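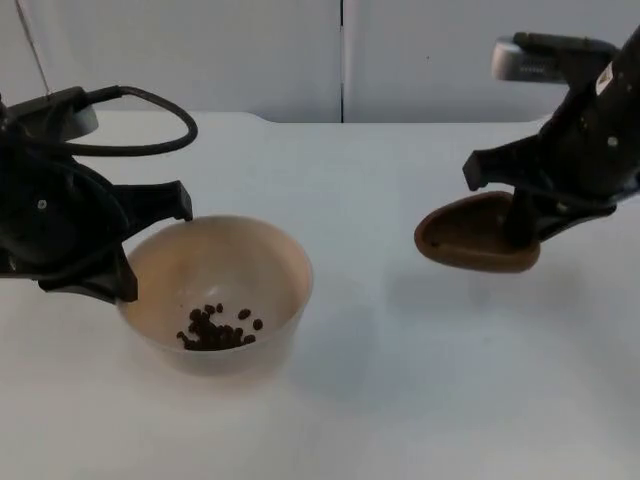 Start with the scoop. Everybody who gets into coffee at home buys the grinder first, then the kettle, then a scale that talks to a phone, and the scoop is whatever came free in a bag of something. Mine was a plastic thing with a cracked handle for nine years. Then I got interested in dosing, which is a grand word for putting the right amount of beans in a bowl before you grind them, and it changed my mornings more than the kettle did. A brown oval scoop, a plain round bowl, a little heap of very dark beans at the bottom of it. That's the kit. The bowl being pale matters more than you'd think, dark beans show up against it like ink and you can see at a glance if one has strayed off from the rest.

Why a bowl at all? Fair question. Plenty of people go bag to grinder. I did. But you can't look at beans in a bag, and you can't look at them in a hopper either, not properly. In a bowl you see the broken ones, the odd pale one that never roasted right, once in my case a small stone. A stone! In a bag that cost more than my lunch. It would have gone straight into the burrs.

So, bowls. I tried a bunch over the winter, starting in January when the kitchen was too cold to do anything but stand next to the kettle.

Wide mouth, first of all. Narrow cups look nice on a shelf and are a pain to scoop into, beans bounce off the rim and go under the fridge. Deep enough that they don't hop out. Smooth inside, no ridges, no pattern. Chaff sticks to ridges. The Odholm bowl I liked best has nothing on it whatsoever and weighs next to nothing, so the scale doesn't complain. The Drudura one is prettier, heavier, and has a foot that rocks on my counter. Gave it to my sister for olives.

Size. Bigger than you need. A single dose looks silly in a big bowl, a few beans rattling around down there, but you want the room to tip and swirl and pick through them with a finger. People buy the tiny dosing cups because they look the part, then they make coffee for two and have to do it in rounds.

Now the scoop again. Oval beats round. An oval one slides down the side of the bag and comes up full, a round one shovels. Longer is not better, mine had a handle so long it fell out of every jar I stood it in. I've been using a Kivham since spring and its only fault is that it hangs from a hook and I don't have a hook where I need one.

Do you still need a scale? Yes. Sorry. A scoop of dark roast and a scoop of light roast are not the same weight, dark beans are puffed up and lighter for their size. I use 18 grams for one strong cup and 22 when I'm half asleep and want it stronger. Scoop to get close, then add or take away beans one by one till the number's right. It takes nearly 2 minutes if you're fussy. Less if there's a bus.

Very dark beans leave oil on everything, by the way. Wipe the bowl out with a dry cloth each time and wash it properly once a week, soap, hot water, let it dry all the way. Old oil smells like crayons and it gets into the next bag. Same for the scoop, espcially the corner where the handle meets the cup, which is where the muck lives. If it smells of anything, wash it again.

And don't keep the scoop in the beans! I know, the jar in every kitchen catalog has one stuck in it at an angle. Every time you reach in for it your fingers go in too. Hang it, or lay it next to the bowl.

A few quick ones, as I'm out of room. White counters are great for finding dropped beans and terrible for grounds. Do the dosing on one clear patch of table, always the same patch. If you grind at night for the morning, stop that, weigh the beans out at night and leave them in the bowl with a saucer on top. The Zulu bowls come with a lid that fits to well, you have to pry it off with a spoon at six a.m. and the beans go everywhere. Use the saucer.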